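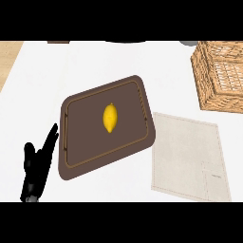 スタヌントン町議会の光回線の補助金について
投稿者:hunetti_kita 2019-04-19

スタヌントンに住んで六年になる外国人です。日本語に間違いがありましたら、お許しください。
町議会で、北地区の光回線の工事に補助金を出す案が審議されています。対象は149世帯で、自己負担は一世帯20ユーロだそうです。私の家も対象に入っています。賛成ですが、工事の時期が案に書かれていないことが心配です。どなたかご存じでしょうか。

Re: 投稿者:stan_oka
時期は12月と聞きました。ただし議事録にはまだ載っていません。
私は反対です。南地区の排水路の修理が先ではないでしょうか。去年の大雨で、うちの前の道は二日間通れませんでした。

Re: 投稿者:hunetti_kita
お返事をありがとうございます。排水路が大切なことはよく分かります。しかし、予算の項目が別だと理解しています。私の読み方が間違っていますか。

Re: 投稿者:mado149
項目は別ですが、元の基金は同じです。案の最後の表に書いてあります。ヴァッス・ジョルト議員(Zsolt Vass)も前回の会議でそこを質問していましたが、答弁は「検討します」だけでした。

Re: 投稿者:stan_oka
そこが問題です。それに工事を受けるのはCitach一社だけで、入札もありません。

Re: 投稿者:mado149
入札はありましたよ。応募が一社だったのです。そこは正確に書いてください。

Re: 投稿者:stan_oka
失礼しました。入札の件は訂正します。反対の意見は変わりません。

Re: 投稿者:hunetti_kita
表を確認しました。確かに同じ基金でした。教えてくださって助かりました。次の会議は傍聴に行くつもりですが、事前の申し込みは必要でしょうか。

Re: 投稿者:mado149
不要です。入口で名前を書くだけです。席は少ないので早めにどうぞ。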